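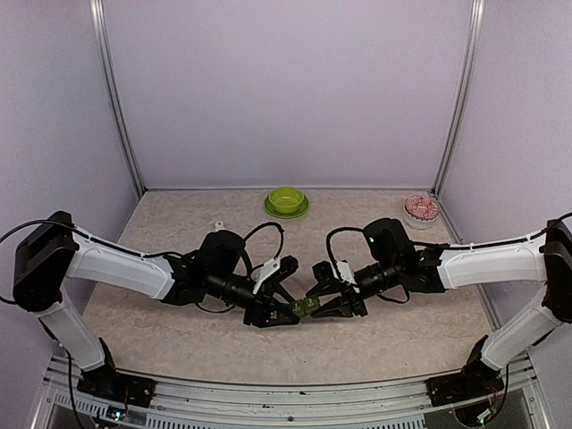 About Pleveteo

3 min read

Pleveteo is an independent publisher covering household costs, wages, rents and energy bills. We write for people who want to know what a price rise or a change in the rules will do to their own budget, and who don't have time to read a central bank report to find out.

We started in Drukavbridge as a monthly email about gas and electric rates. Selma Dimitrov wrote it at her kitchen table after a shift in a utility billing office, and the first issue went to 107 people, most of them former customers who had asked her the same questions over the phone. Readers began writing in about rent, then groceries, then loans. The email became a website, and the website now takes up all of our working hours.

What we publish

Most of our work is short explainers. When interest rates move, we show the effect on a typical mortgage, a car loan and a savings account, with the math written out so you can put in your own numbers. We also run a rent tracker for Drukavbridge and the towns along the river, and a grocery basket that we price on the same morning each month at the same stores.

The basket is called Leka. It holds 100 everyday items, and the list is fixed for the year. If a store drops a product we use the closest match and say so in the notes. Package sizes are recorded too – a smaller box at the old price counts as an increase in our tables.

We do not give personal financial advice, and we do not recommend lenders, funds or energy suppliers.

Who we are

Selma Dimitrov is the editor. She still writes the energy pages.

Damir Zupan covers wages and jobs. He came to us from a regional business paper.

Vangelis Spanos looks after data, including Leka and the rent tracker. Errors in a table should go to him first.

Taras Pasichnyk reports on housing and sits through most of the city's zoning meetings.

Marin Gashi handles subscriptions, events and the phone.

How we are paid for

Pleveteo is owned by Kulard, a small holding company set up by the founder and two early readers. Income comes from reader subscriptions and from a paid data feed used by local employers and landlords. Feed customers get the same figures that appear on the site and see no articles before they are published. We carry no ads for credit products.

Corrections

Mistakes are fixed on the page, with a note at the bottom giving the old figure and the new one. Larger errors also go in the next newsletter.

Visiting and contact

The office is on the second floor at 11 Mill Street, above the print shop. Please call before coming by. The phone is answered from 9 a.m. to 2 p.m., and messages left later are returned the next working day. Story tips can be sent through the contact form – you don't have to give your name, but we do need a way to reach you if we have questions.

Last updated: September

Contact | © Pleveteo | Back to top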